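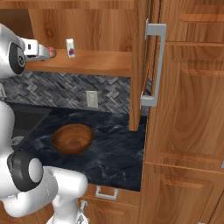 Chapter 10
Storing Food at Home

Before you read
Think about where food is kept in your home. Which foods are in the refrigerator, and which are in a cabinet or pantry? Who decided where they go?

Key terms: shelf-stable, perishable, moisture, rancid, rotation, dry storage

Every household stores food, and every household loses some of it. Flour picks up insects, crackers go soft, and a jar of spice sits so long that it no longer tastes of anything. Most of these losses come from four causes: heat, light, air, and moisture. This chapter explains how each one affects food and how to arrange a kitchen so that food keeps longer.

10.1 What Makes a Food Shelf-Stable

A shelf-stable food can be kept safely at room temperature in its unopened package. Dried beans, white rice, sugar, and canned vegetables are common examples. Bacteria and molds need water to grow. Drying removes most of the water. Sugar and salt tie it up so that it cannot be used. Canning works differently: the food is sealed and then heated to kill the organisms inside.

Shelf-stable does not mean permanent. Whole wheat flour contains oil from the germ of the grain, and this oil turns rancid in warm conditions. White flour has had the germ removed and lasts longer. Many canned foods need refrigeration once opened, so read the label.

A household in Lomanine kept a written record of its pantry for 26 weeks. It bought 3,655 grams of ground spices and dried herbs in that time and threw out 500 grams. Most of the discarded packages had been stored beside the oven. In September the family moved the spices to a cabinet on the opposite wall and began writing the purchase month on each package.

10.2 Choosing a Place

Dry storage should be cool, dark, and off the floor. Cabinets above a stove or next to a dishwasher are poor choices for food, though they are suitable for plates and pans. Keep cleaning products in a separate cabinet, below the level of any food.

Place newer packages behind older ones. This practice is called rotation, and stores use it as well.

Activity 10A
Choose one food cabinet at home. List each item, its date, and whether it has been opened. Bring your list to class for use in Section 10.3.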